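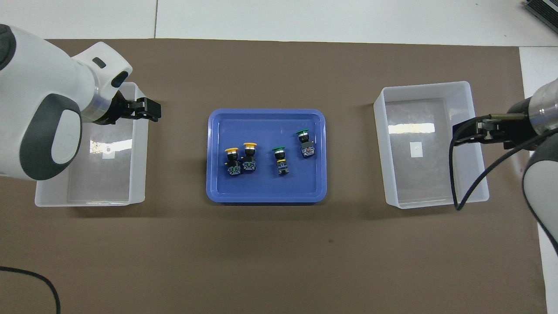

Questions about the Trincombe quarry and the road blockade

Last updated August 6, 2023. We get the same questions by phone all day so putting the answers in one place. Will add more when there's time.

What is the protest about?

The quarry permit. Akton's permit for the Trincombe pit ran out in May and the district extended it without a public hearing. People in Sầm and Kindau found out from a notice taped to the district office door. Blasting, dust, wells going cloudy, trucks past the school. Residents want the extension pulled until there is a hearing.

Who is organizing it?

The residents' group from Sầm, plus families from Kindau on the river side. Khải Đoàn speaks for Sầm. Rostyslav Horobets handles anything to do with the permit papers and the appeal. No party is behind it. Several have offered, all were told no thanks.

Is the road closed?

The quarry road, yes, to trucks. The main road, no. Cars, buses, bikes, ambulances and farm vehicles go through as normal. If someone tells you the bus to Kindau isn't running, check with the bus office, not Facebook.

How long will the blockade last?

Don't know. It's decided each evening at the meeting. Bring a chair.

What exactly are you asking for?

A public hearing in Sầm, not in the city.
Well testing by a lab that Akton does not pick.
No blasting before the school day ends.
The full permit file, including the 61 pages we were told are "under review".

Has the water been tested?

Partly. Akton tested 4 wells last year and gave the district a one-page summary. No raw numbers. We've asked for them in writing twice. Until there are real results please don't repeat claims about what is or isn't in the water – we don't know, and it hurts the appeal when people guess.

My well is cloudy. What should I do?

Don't drink it. Tanker water is at the Sầm market square in the mornings, bring your own containers with lids. Write down the date you first noticed and take a photo in a clear glass. Then call Rostyslav so it goes on the list. If anyone in the house is sick see the clinic first and call us after.

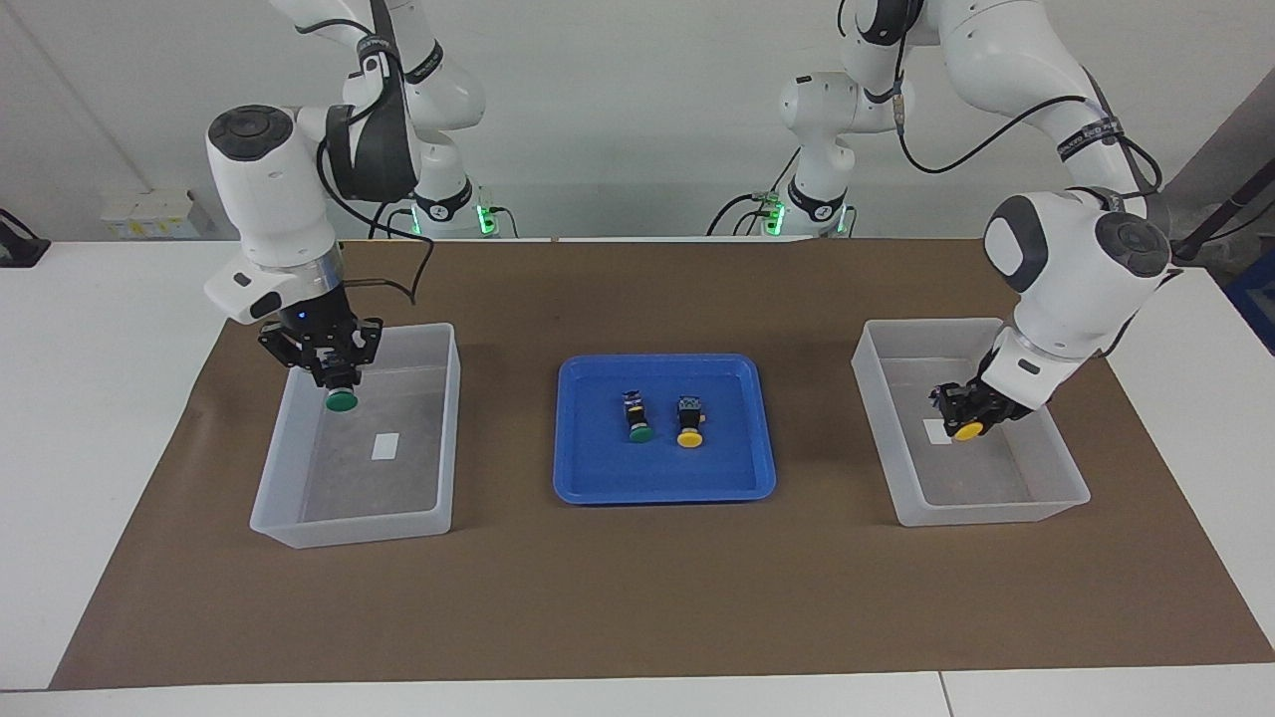 Also keep a jar of the water, closed, label with your name and the day. The lab may not be able to use it but keep it anyway.

My walls have cracks from the blasting. Can I claim?

Maybe. The permit has a damage clause but the form has to go in at the district office in person. Get the stamped copy. People have handed in forms without getting a copy and now there is no record of them. Do not sign anything Akton's people bring to your door before somebody has read it with you.

How many people have signed the petition?

176 households so far. We need 1,000 individual signatures for the district to have to answer, and each adult in a house can sign seperately. If only one person from your house signed, the others still can. Sheets are at the pharmacy in Sầm and the ferry landing in Kindau.

I work at the quarry. Are you trying to shut it down?

Some people want it shut, some don't. The group's position is the list above, nothing else. Quarry workers live here too and drink from the same wells. You can come to the meeting, you can speak, and no one is going to write down your name or pass it on. Khải worked there himself for years.

Has anyone been arrested?

No. Police took names at the junction on the first day and that was it. If you are asked, give your name and nothing more is needed. Phone numbers for legal help are on the back of the leaflet.

Can I bring my kids?

To the meeting yes. To the junction please no, the trucks turn there and the dust is bad.

What does Akton say?

They sent a statement saying they follow the permit and are open to talks. No date for talks was in it. We answered the same day and are waiting. When they reply it will be posted here in full, and on the board outside teh pharmacy.

How can I help if I live elsewhere?

Write to the district office and ask for the hearing. Own words, short is fine. Please don't send money, we have no account for it yet.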